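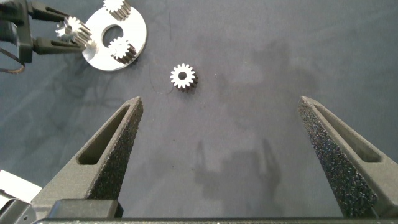 Figure 3. Two-arm gear station at the Fikville plant, from the wrist of the right-hand arm.

4.2 What the operators do now

The claim that the gear station freed its operators for better work was made to us in every interview with management, and we did not find much to support it. Before the change, one person at the bench put the small spur gears on the carrier plate by hand, and the same person checked the fit. The job is now divided between two arms and a human who watches them. Figure 3 gives a sense of how fine the work is: two gears are on the white plate, a third is held at a tilt in the black gripper beside it, and a fourth lies loose on the table between the padded fingers of the other arm. A thin strand like a fiber or a hair lies close to that loose gear. Operators told us they look for lint of this kind all through a shift, and that looking for it is tiring in a way that placing gears was not.

The supplier, Arnon, describes the station as needing "occasional attention." Our logs cover 1,541 plates. Over that period an operator stepped in 72 times, mostly to straighten a gear that had seated badly or to restart an arm that had stopped without giving a reason. Nearly 40 of these stops came in the first hour of a shift. Arnon's own report counts only stops longer than two minutes and leaves most of ours out — a choice that makes the station look a good deal calmer than it is to stand next to.

Pay grades were not changed. Loredana Zuccaro, who had assembled plates for eleven years, was moved from "assembler" to "cell attendant" on the same rate, and lost the piece bonus that went with the old title. She put it this way: "I used to know at noon how my day was going. Now I wait for it to go wrong." Mirko D'Amico, on the later shift, liked the new work better, chiefly for the sake of his hands. We do not want to play that down. Sore thumbs were a common complaint at the old bench, and neither attendant reported them in May.

Whether one man's relief and another worker's lost bonus add up to progress depends on who is doing the adding. The plant's case rests on output per shift, and on that measure the gain is real but small. It also leaves out the training hours, which were booked to a different budget (see Section 5.1).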